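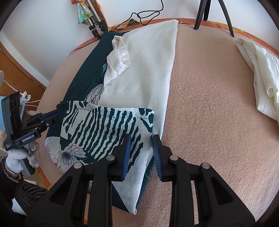

Satin pile on the round table, both grippers in use.

Tuesday, June 2, 2026

Clothes again today. The list from Cumport asked for satin and anything else that slides, so I took out the teal things, the cream one and the printed one with the stripes and flowers, and put them on the round table in a heap. The task is to pick a garment out of the pile, lay it flat, fold it and put it to the side. Then the pile gets mixed up and it starts again.

Satin is slow work. The blue pads have teeth and they hold well enough once they have a seam between them, but on the flat part of the cloth they close and come away with nothing. By mid-morning I was going for the seams every time. I then remembered the note from Zirthorpe in February saying they don't want every grasp in the same place, so after tea I went back to taking edges and folds as they came. I lost more of them that way. Failed grasps are kept in as long as I try again without stopping, and I did.

The total before I began was 2,393 examples. Rorkden wants 3,000 before they train on cloth again. I got 20 done before lunch and then had to throw out 2 of those, both my fault. In one I put the left gripper down to scratch my nose. In the other I talked to someone at the door and forgot I was recording.

White gloves are all right for the hands but they get warm. My wrists ached by three o'clock. I have started resting my elbows on the table between folds, which the instructions allow.

Uploading took longer than it should have. The line at Pant was down for an hour and the first batch had to be sent again from the beginning. I had soup while it went through and wrote the labels up: garment, colour, which hand went first, whether it slipped.

Towels tomorrow, then back to satin if the new list says so. Need to buy wrist supports and ask about the missing label for scarves.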